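Folding Clothes Without a Table: Frequently Asked Questions

This page collects the questions we receive most often at the Clelden laundry help desk. The answers were written by me, Leen Bitar, and checked by Luana Pacheco, who teaches our evening course on home laundry. If your question is not answered, please write to us with the form at the bottom of the page.

Can I fold on the couch, or do I need a table?

You can fold on the couch. A table is better for shirts and for bed sheets, but for trousers, T-shirts and towels a seat cushion is enough. The important point is that the seat is firm. If your hand sinks when you press on it, the fabric will sink also and the fold will not be straight.

Is a leather or leather-like seat good for folding?

Yes, with some care. It is smooth, so the clothes lie flat on it, and lint does not stick to it as it does to a woven cover. But the clothes can slide. Keep one hand on the waist of the trousers while the other hand straightens the legs. Please fold only dry clothes there. Damp clothes can leave a mark on the leather, and dark colors can give some dye to a pale seat.

How should I lay out soft knit trousers before the first fold?

Place the waist in one corner of your working area and let the legs run to the opposite corner. On a seat this gives you more length than if you place them straight. Open the legs a little, find the inner seam, and smooth the fabric from the waist down to the hems. Do not pull. Knit fabric stretches and then it returns, and after this you have one leg longer than the other.

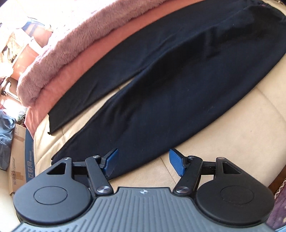 Dark knit trousers laid out diagonally on the seat, with the legs slightly apart.

Why do creases stay near the place where the legs join?

There are several seams in this area and the fabric cannot lie completely flat. Small creases there are normal and you can leave them. If you want fewer, put your palm on the join and move it slowly toward the waist. Do this before you bring one leg over the other, not after.

My hem curls. Is it a fault of my folding?

Usually no. Many knit hems curl after washing. Turn the hem back with your fingers, press it for a moment with your hand, and continue. When the trousers are folded in the drawer, the weight of the other clothes helps to keep the hem flat.

What do I do with the lint on dark clothes?

Remove it when the trousers are still open, because after folding you reach only the outside. A lint roller is the fastest. A slightly damp hand works too, but then wait until the fabric is dry again. If you find a small colored spot, look at it in good light. When it does not come off with the roller it may be a stain, and it is better to put the trousers back with the laundry.

How many folds do you recommend?

For adult trousers we recommend 3 folds: one leg over the other, then in half from the hems to the waist, then in half again. For very thick fabric stop after the second one. After each fold, pass your hand along the edge so it becomes straight.
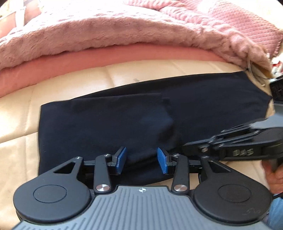 Folded navy cloth with a straight left edge, on the couch seat below the pink blanket.

There is bunching in the middle of my folded piece. Must I start again?

Not always. Lift the top layer only, shake it lightly, and lay it down again. If the bunching is in a lower layer, open one fold and smooth from the center to the edges.

Where do I put the blankets while I fold?

Push them to the back of the seat, so that the front stays free. Plush blankets lose fibers, especially when they are new, and these are very visible on navy or black. If your blanket loses many, move it to another chair. Fold the blanket last, it needs the most space.

Should I roll the trousers or fold them?

Both are fine. Jussara Pimentel from our course rolls everything for a suitcase and folds everything for a drawer, and I do the same. Rolled knit trousers take little space but they open easily in a drawer that is used every day.

Is there a printed version of this page?

Yes. It is sheet 52 in our home laundry folder, which you can ask for at the desk. The sheet about shirts is number 11.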